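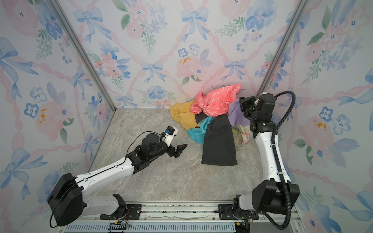

Renato Belmonte

stomdale-laundry データカード

このカードは、衣類の山を双腕アームでほぐす遠隔操作データ「stomdale-laundry」の説明と、収録時に守ったルール、守りきれなかったルールの記録である。READMEを読まずにダウンロードする人が多いのは承知しているが、少なくとも「既知の問題」の節だけは目を通してほしい。

概要

エピソード数は2,252。うち成功と判定したものが1,105、失敗が463、残りは判定保留として別フォルダに置いてある。保留が多すぎるという指摘はもっともで、理由は後で書く。1エピソードは、衣類が積まれた状態から始まり、操作者が終了ボタンを押した時点で終わる。収録場所はWernesdenの作業室。机や棚は入れず、壁三面で囲ったブースの床面をそのまま作業面にしている。

含まれるもの
関節角(左右)
グリッパー開度(左右)
固定カメラ映像、手首カメラ映像
操作者の終了判定
第二判定者の判定(全件ではない)

含まれないもの
力覚。センサーを付けていない。布を引っ張りすぎたかどうかは映像から推測するしかなく、推測してほしくもない。
布の素材ラベル。途中まで付けたが、タグの読み取りが人によって違ったので全部捨てた。

安全規則について

双腕の作業セルに関する規則集はいくらでもある。私たちも立ち上げ時に Eltix から引き継いだ手順書を使った。四十項目以上あり、そのほとんどが「確認すること」で終わる。何を見て、どうなっていたら止めるのかが書いていない。チェック欄に印を付ける作業は全員がすぐ速くなった。安全になったかどうかは、この手順書からは分からない。

そこで、止める条件が書ける項目だけを残した。

1. ブース内に手を入れるときは両腕の電源を落とす。一時停止では入れない。
2. 衣類の積み直しは一人で行う。もう一人は操作卓から離れる。
3. 手首まわりのケーブルが関節に挟まっていたら、その日の収録はやり直しではなく中止。
4. 両方のグリッパーが同じ布をつかんだまま腕が開く動きを始めたら、操作者は即座に開放する。布が伸びきるまで待たない。
5. 土台を留めているボルトは収録開始前に手で触って確かめる。目視は数えない。
6. 紐、ファスナーの引き手、ベルトの付いた衣類は使わない。

3番は評判が悪い。黒いケーブルが手首から腕に沿って戻る構造なので、たるみの具合が姿勢ごとに変わり、挟まっているのか触れているだけなのか迷う場面がある。迷ったら中止、とした。Dexter Manalastas はこの規則のせいで午後がまるごと潰れたと何度も文句を言っていて、潰れたのは事実である。それでも緩める根拠が見つからないので残している。

6番は守れていない時期がある。初期の収録に紐付きのズボンが一着混ざっていた。該当エピソードは削除せず、メタデータの rule6_violation を true にした。

「良い実践」と呼ばれるものへの疑い

データ収集の手引きには、背景を多様にせよ、とよく書いてある。私たちのブースはリボンと花の柄の壁紙を三面に貼り、床は石目模様にした。壁紙を替えれば多様になる、という考え方を私はあまり信じていない。柄が変わっても、壁の位置、床の高さ、後ろの角に立つ銀色のアルミ支柱の位置は同じままだ。学習側が壁紙を無視するようになったとして、支柱を手がかりにしていないとなぜ言えるのか。背景を替えた実験を載せるなら、枠も動かした実験を並べてほしい。私たちはまだやっていないので、このデータで「背景に頑健」と主張しないこと。

それと、柄物の壁紙には実害がある。淡い柄の布を山に入れると、自動の領域分割がたびたび壁と布を混同した。ピンクや黄土色、紫、青緑のような無地に近い布では、そこまで困らない。色の濃い布ばかり選べば指標は良くなる。そういう選び方をしたデータセットを、私はいくつも見てきたと思っている。このデータには淡い柄の布を残した。

もう一つ、「初期状態は無作為に」という規則。人が衣類を放り投げても無作為にはならない。積み直し担当の癖が出る。あとで見返すと、山は奥の壁際に寄りがちだった。手前に積むとアームの土台に近すぎて操作しづらく、担当者が無意識に避けたのだろう。途中から床を区画に分けて表を引く方式に変えたが、壁際への偏りは完全には消えていない。layout_method が table のものだけを使えば多少ましになる。

成功判定の基準

対象の布が一枚、山の他の布から離れて床に置かれていること。裾や袖が別の布の下に残っていたら失敗とする。

この一文を決めるのに一番時間がかかった。長い衣類は、本体が山の中にあっても裾だけが床に平らに出てくる。上から見ると、もう取り出したように見える瞬間がある。初期の操作者はこれを成功にしていた。第二判定者を置いたところ意見が割れ、割れたものを多数決で片付けようという案も出たが、判定者は2人しかいない。結局、割れたものと第二判定を受けていないものをすべて保留にした。保留が多いのはこのためで、品質が高い証拠でも低い証拠でもない。

左右の腕の役割

片方の腕が山を押さえ、もう片方が空いた側で待つ、という分担を操作者に推奨していた。推奨であって規則ではない。右腕で押さえる人が多い。左腕がほとんど動かないエピソードも相当あり、双腕データと名乗ってよいかは議論の余地がある。腕ごとの移動量を arm_travel に入れたので、各自で閾値を決めて除いてほしい。こちらで閾値を決めると、それが標準のように引用されるので決めない。

既知の問題

手首カメラはグリッパーの上に付いており、布が近づくと視野の大半が埋まる。
左右の時刻ずれは補正済みだが、補正前の生データは残っていない。残すべきだった。
Samonte 版の変換スクリプトで読むと、グリッパー開度の符号が逆になる。こちらの読み込み関数を使うこと。
9月以前の収録は、終了ボタンの押し忘れで末尾に静止区間が付いているものがある。

使ってよいこと、やめてほしいこと

把持位置の予測、布の領域分割、失敗例の分析には使える。人のいる部屋で動かす方策の安全性を示す根拠には使わないでほしい。上の六つの規則は、壁で囲ったブースと、電源を落とせる人間がいることを前提にしている。規則を守って集めたデータから学習した方策が、規則を守るわけではない。この二つを一緒にした資料を見かけたので、念のため書いておく。

変更の申し出

規則の追加を提案するときは、何を見たら止めるのかを一行で書くこと。「十分に注意する」を含む提案は差し戻す。判定への異議はエピソード番号と該当時刻を添えて送ってほしい。返事は遅い。

管理 Renato Belmonte
判定と積み直し表 Dexter Manalastas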